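Grolley notes, 11 Jun 2025

Can it tidy the hall yet?

Short answer, no. Longer answer, bits of it.

Quick one this month as I've got the summer rota to finish and the printer is playing up again. Several of you asked after the piece on robot mowers whether anything is coming for indoors. Proper indoors I mean, the stuff on the floor, the wash basket, the hall at four o'clock when everyone's just come in. So I spent two afternoons at Meinecke, who have the long unit behind the tyre place, watching an arm try to pick up after people. Bring a jumper if you ever go. Freezing in there.

What they're working on is sorting. Not hoovering, hoovering is done, half of Burkavlow has a round thing bumping into the skirting. Sorting is the hard one. You tip out a box of mixed things and put each where it belongs. A child of five can do it (will they, different matter). The arm did 48 goes while I was there. Jana Görtz kept the tally on a clipboard, and I'd say the mood was cheerful but not smug.

Hard things do fine. Cups, tins, a torch, a wooden block. It comes down, closes, lifts, off we go. Slow though. I could of done the whole lot and made tea. Soft things are where it goes wrong. Gloves, scarves, anything knitted. The fingers get hold of a bit of edge and the rest stays behind, or it picks up two things at once and then doesn't seem to know it has. Dark on dark is worse, says Jana, as the camera struggles to tell where one thing stops and the next begins. I have the same trouble with my sock drawer at six in the morning.

And shoes! I'd assumed shoes were easy. Solid, decent size, a hole in the top to grab by. But there's the laces. Laces go wherever they like, round a finger, under the next thing along, and a shoe on its side is a quite different shape from a shoe standing up. Mattes Ehlers has been on footwear since December and had a lot to say about it, most of which I failed to write down.

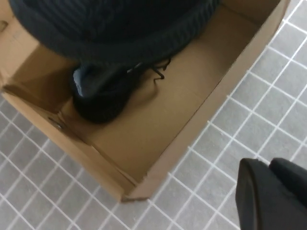
Loredana Gatti wrote in after the mower piece to say she doesn't want a machine that sorts shoes, she wants one that gets her lot to take them off at the door, and until somebody builds that she'll carry on shouting up the stairs. She also thinks we're asking the wrong thing. Her mother can't bend down any more, and for her a machine that lifts one slipper off the floor, slowly, badly, ten minutes if need be, would be worth having tomorrow.

Fair point and I put it to them. Jana said yes, that's more or less who they have in mind, and that slow doesn't bother anyone much if it's getting on with it while you're out. What bothers people is having to go and rescue it. On my second afternoon it was rescued a fair bit.

Shop floor is further on. Pascal Bauerfeind has an arm on the returns bench at Jonent and it's been through 334 parcels, all the same three sizes of carton, all coming down the same belt. Does it well, he says. Wouldn't trust it with a bag of mixed clothing. He still has a person on that and plans to keep it that way.

So don't clear a space in the cupboard just yet. If anyone wants to see the arm going, Meinecke are happy to have small groups in, mornings best. Let me know by email and I'll pass names on. No dogs sorry, cables everywhere.

Next time: dishwashers that open their own door, and weather that's for anything. Also still looking for whoever borrowed the long extention lead.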